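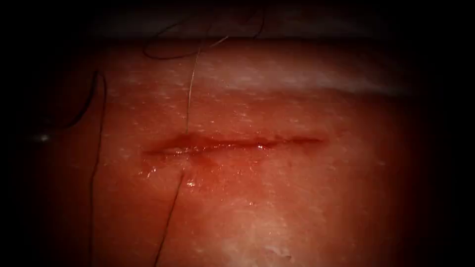 A single suture strand crosses an incision in tissue. Stitching is the subject of the new practice course at Gorkanby.

A new course in basic wound closure has opened at the Gorkanby skills centre, with 2,781 bench hours booked for its first year. Places are open to nursing staff, junior doctors and veterinary trainees from across the district.

The course is run jointly by the centre and Bailly, the training firm that already provides the resuscitation days on the same site. It replaces the old half-day suturing class, which was last held in February and had been oversubscribed for several years.

Trainees attend for two days. The first morning is spent on needle handling and knots, using foam pads. Work on tissue begins after lunch and continues through the second day, with short straight incisions to start with and longer or curved ones later on. Each trainee has a bench, a lamp and a set of instruments for the whole of the course, and there is an instructor for every small group.

The centre said the old class had left too little time for practice. Most people could tie a secure knot by the end of it, but many went back to their wards or surgeries without having closed more than a handful of cuts. In feedback forms the most common request was for more time at the bench and less in the lecture room.

Teaching in the new course is kept short. Instructors show a step once, at normal speed, and again slowly, and trainees then repeat it at their own benches. The points covered include where to place the first stitch, how far from the edge the needle should go in, how to keep the spacing even and how much tension to put on the thread. Stitches pulled too tight can pucker the edges or cut into the tissue, and slack ones leave a gap. Both faults are common among beginners, and trainees are asked to take out poor stitches and place them again.

Soft tissue behaves differently from foam, and the centre regards this as the main reason for the longer format. Foam holds its shape when the needle goes through it. Tissue gives way, it can tear if the needle is dragged, and a moist surface makes fine thread harder to pick up and hold. Trainees who have only worked on foam often find their first few stitches in tissue uneven, even when their knots are good.

The course has its own room on the ground floor, formerly a store. It was refitted over the winter with new benches, sinks and a cold cupboard – the last of these paid for by a grant from the Skevberg Fund, which supports health training in rural areas. The fund has also set aside money for travel, and trainees coming from the outlying clinics can claim the cost of one return journey.

Assessment takes place on the second afternoon. Trainees close one straight incision without help and are marked on the finished line and on how they handled the instruments. There is no time limit, although the centre expects most people to finish well within the session. Those who do not pass may come back for a further afternoon free of charge.

Written notes for the course have been put together by Tastadico, a small publisher of clinical handbooks. They cover the choice of thread and needle, the common stitches and the care of instruments. Over 1,000 copies have been printed, and spare ones will go to ward libraries in the district. The notes will be revised after the first year, once instructors have had a chance to comment on them.

A refresher afternoon is planned for people who have already done the old class. It will skip the work on foam and go straight to tissue, and will be open to anyone who can show a certificate from the earlier course. Dates have not yet been set – the centre hopes to announce them before the summer.

Bookings are taken through the centre's training office, by email or in person between 9 am and 4 pm. Applicants need a short note from their manager or college tutor. Places are given in order of application, with a few held back in each session for staff from the smaller clinics. A waiting list is kept for cancellations.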